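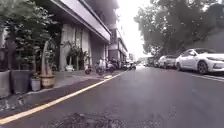 I've been putting off writing about the Pado for a couple of issues now, mostly because I wanted to drive with it long enough to get past the honeymoon. For anyone who missed the last few newsletters, Pado is the add-on driver assist kit from Proment, the one you fit to a car that rolled out of the factory with nothing smarter than cruise control. It doesn't steer all by itself down every road in the world (please don't buy it for that!) but it will hold you in your lane, watch the curb and the traffic, and nudge the wheel or ease off the gas when it thinks you should. Streets like this one, with a yellow line down the left, a row of parked cars on the right and a dark rough patch sitting in the middle of the asphalt, are where I wanted to know what I'd paid for. Any kit can follow fresh paint on a highway. I live in a neighborhood of old pavement and big trees hanging over the road, and that's what I've been feeding it.

So, the price. Mine was $846 with the steering motor, the camera, the little computer and the harness for my car. There's a cheaper version at $605 that leaves out the motor and only beeps at you. I tried that one first on a loan from Annick Sawatzky, who runs the shop in Naltham where I had mine fitted, and I gave it back after a week. All beeps and no help. It was like driving with my aunt.

Fitting took Annick most of an afternoon. The instructions say you can do it at home, and I believe them, sort of, but there's a bracket that goes behind the trim under the wheel and I have big hands and a short temper. If you do try it yourself, lay the harness out on the seat and label both ends before you tuck anything away. The plugs for the camera and the motor are the same shape, and the booklet mentions this on page 28, well after you'd want to know it!

Now the driving. On a plain street with one clear edge line it's lovely. It picks up the line fast, sits a comfortable distance off it and doesn't wander. I had expected it to get twitchy next to parked cars and it's been calmer than I am, if anything. It slides over a touch to give them room and then comes back. Scooters are a mixed bag. One on its own gets spotted every time, but when they're parked in a bunch the display tends to draw them as one big gray lump, and I've had it slow down for the lump when there was loads of space. Annoying if somebody's behind you. There's a caution setting that goes from 1 to 5 and I've settled on 3, which cut that down a lot.

Potholes and patches are my big gripe. It sees them fine, they show up on the screen as a little blob, but it won't move for them. You have to do that yourself, and when you do, the wheel pushes back a tiny bit before it lets go. I wrote to Proment about it and got a nice reply from Yuto Hayashi on their support side. He says the push goes away if you use the turn signal, and that a softer release is in the next update, due in March. We'll see. Who signals for a pothole?

One more thing before I forget: the maps come from a separate service called Yao, and the first year is thrown in. After that you pay, and the sign-up page was pretty vague with me about how much. The lane holding works without it. What you lose is the speed limit display and the heads-up before tight bends, and I could live without both.

Would I buy it again? Yes, the one with the motor, and I'd let Annick do the bracket again too. She's offering readers a free harness check if you bring in a kit you fitted yourself, so mention the newsletter when you call. And if any of you have yours running on a pickup, write to me, I've had three people ask and I've got no answer for them.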